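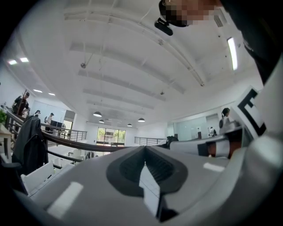

Plavari's second album finally has a vinyl date. It comes out in April through Brimwood, the small label that put out the Kovalik seven-inches, and the first pressing is 300 copies. I ordered mine at lunch.

For anyone who missed it the first time, the album was only ever a CD-R sold at shows, plus a download that disappeared when the band's old site went down. I bought the CD-R at the Lambert Hotel for $12 and played it until track four started skipping. Since then I've been getting by on a set of files a stranger on a forum sent me, with two of the songs labelled wrong.

The new version has been remastered from the original mixes. Brimwood's page says the running order is the same except for the long instrumental, which used to close side one in my head and now opens side two. I'm not sure about that. The quiet song before it always sounded like it was leading somewhere, and now you'll have to get up and flip the record in between. I'll probably get used to it.

There are two extra tracks on the download card. One is a demo of the single. The other is a live recording from the Lambert, 35 minutes into the set according to the notes, so it should be the slow one with the organ. I was at that show, near the back beside the cigarette machine, and the vocals were hard to hear from there. I'd like to know what the second verse says.

The price is a bit steep once you add postage. Brimwood did 1,000 copies of the Kovalik compilation and that one was cheaper, but they still had boxes of it two years later, so I understand why they've gone smaller this time. The colour is a plain black. No splatter edition, which suits me.

As far as I can tell the band isn't getting back together for it. There's a listening night planned in March at the record shop under the Lambert, starting at 7 pm, free entry. I'm going if I can get off work early enough for the train.

I still have the CD-R, by the way. The cover is a photocopy and the glue has gone brown along the spine. I'll file it next to the LP when it turns up.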